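Lusgate Audio
Course Planning Meeting, Law and Government List
Minutes

Present: editorial, production, rights, and sales. Apologies received from design.
The meeting opened at 10:00 a.m.

1. Minutes of the previous meeting
Accepted with one correction. Under "Citations," the text should read "reporter volume and page," as agreed, in place of "reporter volume."

2. Water law course: outline
Editorial presented the revised outline for the audio course on water rights in the American West. The course now has nine lectures. Riparian rights and prior appropriation are treated separately, and the lecture on groundwater has been moved so that it follows interstate compacts. Sales asked whether listeners would expect groundwater earlier. Editorial replied that the compact material introduces terms the groundwater lecture relies on. The order stands.

The lecture on federal reserved rights is long. At the last read-through it ran 37 minutes, which is over the house limit. Production does not want to raise the limit for one lecture. Editorial will cut the passage on administrative procedure and move what is left of it to the printed guide.

3. Script review
The outside reader's comments were received in June and have been entered in the master script. Remaining points:
-- "Beneficial use" is defined in Lecture 2 but used in the introduction. A short definition will be added to the introduction.
-- Latin terms will be kept only where a court opinion quoted in the lecture uses them.
-- Case names will be read in full at first mention and shortened after that.
-- State statutes will be described by subject in the audio. Section numbers go in the guide.

Editorial noted that two of the quoted opinions were later modified on rehearing. The quotations will be checked against the final published text before recording.

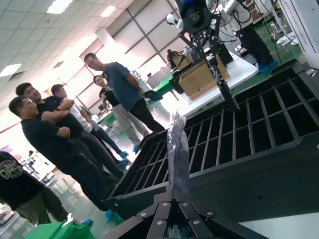
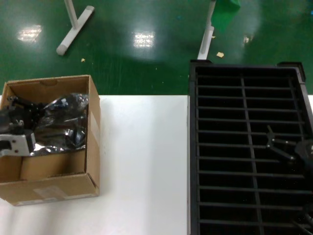
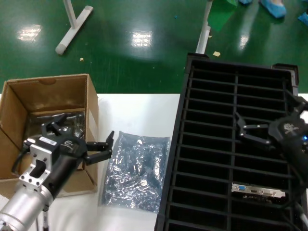 Will listeners be able to follow the course without the printed guide?

The lectures are written to stand alone, and the guide holds only statute sections, case citations, and suggested reading.

4. Recording
Avenard has confirmed studio time. Production will send the pronunciation list with the final script, including tribal and river names. Lectures will be recorded in outline order. Corrections are to be picked up in the same studio with the same microphone setup, as the pickups on the administrative law course did not match the original takes.

Room tone will be recorded at the start and end of each session and delivered as separate files.

5. Distribution to libraries
Brunner has asked for catalog records in advance of release. Rights confirmed that the library license allows simultaneous borrowing but does not cover classroom copying. Sales will state this in the catalog text. Wusach has requested a sample lecture for its listening app. It was agreed to supply the lecture on riparian rights, complete and without added music.

6. Title
The working title was discussed. Sales prefers a title with "water law" in it for search purposes. Editorial prefers "water rights." No decision. Carried forward.

7. Actions
Editorial: cut the reserved rights lecture; add the definition; check quotations from opinions.
Production: pronunciation list and delivery specification to Avenard.
Rights: written summary of the library license to sales.
Sales: catalog text to Brunner; sample to Wusach once mastered.

The meeting closed at 11:25 a.m.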